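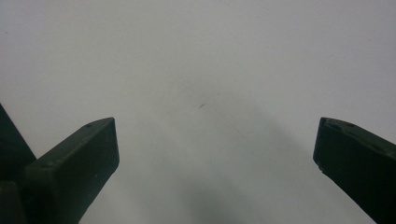 Brirkbridge Community Choir — Alto Section

Search posts and people

Filed under: Singing, Local Groups

Putting down some notes on the fall term while I still remember it. Mostly for the altos, but anyone can read along. 1/

We started in October with 59 people signed up, which is the most we've had since I joined. Five of them were new altos. We were short on altos last year, so this helps a lot. 2/

Rehearsals are still in the upstairs room at the Abugri building. Doors at 6:30 pm, warm-up at 6:45. If you come in after the warm-up, please use the back door by the coat hooks. The front one bangs. 3/

Periklis Tzavaras is directing again. He has moved us to the left of the tenors. I didn't like it the first night. By the third rehearsal I could hear my own line better than I ever have, so I've stopped complaining. 4/

Music this term: two folk songs, a short Mass setting, one spiritual, and a long piece about a river that Periklis picked over the summer. The river piece has a lot of counting in it. More on that below. 5/

In the river piece, altos hold the same note for eleven bars starting at page 14. Stagger your breathing. Agree with the person next to you who goes first. If you both breathe at the bar line we lose half the sound. 6/

Page 17, second line: there's a misprint. The B should be a B flat. It is right in the piano part. Mark it in pencil, these are library copies and they have to go back clean. 7/

Speaking of copies. Each folder has a number on the inside cover. Mine is 2653 and I once took home somebody else's for a month. Check yours before you leave. 8/

Practice tracks are up. The alto one has the alto line loud and everything else quiet. There's also one with no altos at all, which is harder and more useful once you know the notes. 9/

How I practice, in case it helps the new people: I say the words in rhythm first, no singing. Then I hum the line. Then I put the two together at half speed. Fifteen minutes a day works better for me than two hours the night before. 10/

A few people asked about reading music. Plenty of us don't read well. I came in knowing which way was up and not much more. Sit next to Arnar Overgaard's wife, Bette, if there's a seat. She comes in on time every time. 11/

Arnar himself has gone over to the basses after six years as a tenor. He says it's easier on his throat in the mornings. The tenors are down to seven — if you know one, bring him. Or her, we've had women tenors before. 12/

The concert is at Stutar Hall again. We wear black, long sleeves, no perfume. Folders held at chest height, not on your stomach. You sing into the floor otherwise and the hall is dry enough as it is. 13/

We printed 2000 flyers and I have a box of them in my car. Take a stack. The library, the bakery and the bus station have already been done. The swimming pool said no. 14/

Got asked what I drink before singing. Plain water, room temperature. I tried honey and lemon for a year and couldn't tell the difference. I do skip cheese on the day. 15/

Small thing about the Mass: the Latin is pronounced the church way, so "ch" in "pacem." Half of us were doing an "s" last time and it sounded like a leak. 16/

The cut in the spiritual is from bar 40 to bar 52. Periklis changed it twice, this is the second change and he has promised it will stay. 17/

Next rehearsal is altos and sopranos only for the first hour. Bring the river piece and a pencil. 18/18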